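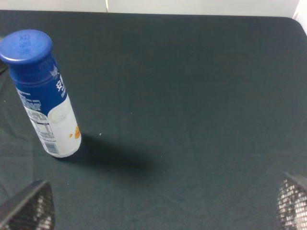 What we drink while we play

I've been meaning to write about the drinks for a while. People who come to our tile game for the first time always ask about them, and I end up giving the same answer across the table while I should be looking at my hand.

We meet at my apartment in the evening, usually four of us and sometimes five, in which case someone sits out a round and gets to pick the music. The regulars are Suqin Zou, Kai-wen Ho, Adaeze Balogun and me. Meifang Yuan comes when her shifts allow it. The game itself hasn't changed much since we started. What has changed is what ends up on the table next to us, and I have opinions about that.

In the beginning we drank tea from a pot, in open cups. Suqin brought the leaves and I supplied the cups, which were small and had no handles. It was nice for the first hour. Then somebody would reach across for a tile and catch a cup with a sleeve. A dark cloth hides a tea stain well enough, but it holds the smell, and it goes stiff in that spot once it dries. I washed that first cloth by hand in the bathtub more times than I want to admit, and it never lay flat again after the third time.

So now the rule is bottles with caps. Small ones, because the big ones are top heavy when they're full and people leave them half finished. A small bottle gets opened, gets drunk and goes in the bag by the door.

The blue cap bottles

The one with the blue cap and the blue and white label comes from the grocery near Kai-wen's work. The writing on the label is Chinese, which is fine for Suqin and Kai-wen and less fine for me. I pick it out by the colors. There's a bit of orange and yellow low down on the label that I look for, and after that I check the top, which has characters pressed right into the plastic. I have come home with the wrong thing twice by going on the blue alone. Blue is a popular color for drinks.

Kai-wen buys them by the shrink-wrapped tray and keeps a tally on his phone. By his count we had gone through 175 between last spring and this March. I would have guessed half that. Adaeze says he drinks most of them himself, and he doesn't argue with her.

I put them in the refrigerator in the afternoon, on the door shelf, and take them out when people start ringing the bell. If they come out too early they sweat, and then there's a ring on the cloth. I keep an old dish towel on the chair arm for wiping the bottoms. Meifang thinks this is fussy. She also wipes hers when she thinks I'm not looking.

About the cloth

I've had several questions about the table covering since I mentioned it in a post last fall, so here is what I know.

You want something dark with a little bit of fuzz to it. Tiles make a lot of noise on bare wood, and my downstairs neighbor, Purificación Collado, is a patient woman but she gets up at 4:30. With a soft surface the shuffling drops to a kind of low rattle, and she told me on the stairs that she can sleep through it. Before that she could not, and she told me that on the stairs too.

Dark is also easier on the eyes than the bright green you see sold for card tables. White tiles stand out on it and there's less glare from the overhead lamp. The drawback is that a fuzzy dark fabric shows every place it's been brushed. Run your hand across it one way and you get a pale streak, and then you have to run your hand back. Lint sticks to it. So do cracker crumbs, and anyone who owns a cat will bring some of the cat with them.

What works for me:

Roll it, don't fold it. A fold leaves a line that tiles will catch on, and it takes days to relax. I roll mine around a cardboard tube from wrapping paper.

Brush it in one direction with a clothes brush before people arrive. A sticky roller picks up lint but it also pulls the fibers up, and you'll have bald patches eventually.

For spills, blot with a plain damp cloth and leave it alone. Soap made things worse on my first one. It left a lighter area that I could never brush out.

Mine came out of a remnant bin and cost less than dinner. Adaeze found a proper fitted one online that goes over the table corners with elastic. She likes it. I tried it and the elastic pulled the middle tight like a drum, so the noise came back.

Other drinks we have tried

Canned coffee was Adaeze's idea. It's good, but once a can is open it's open, and we're back to the sleeve problem.

Sparkling water is all right if you open it over the sink.

Suqin made barley tea for a while and brought it in a thermos, one for each of us. I liked that best of everything, to be fair to her, but that meant she carried four thermoses on the bus and four home again. She stopped when the weather got warm and I didn't feel I could ask.

Meifang brings her own jar of something with dates in it and doesn't share.

Snacks I'll save for another post. The short version is nothing oily and nothing with powder on it. Kai-wen once brought a bag of chili peanuts and we were finding red fingerprints on the tiles for 27 days, again by his count.

Next time we're at Adaeze's place, so I'm bringing the tile case and she's in charge of the rest. I've told her two bottles each and a spare tray in the closet. She has a bigger refrigerator than I do and a table with a real lip around it, so we may even try the teapot again.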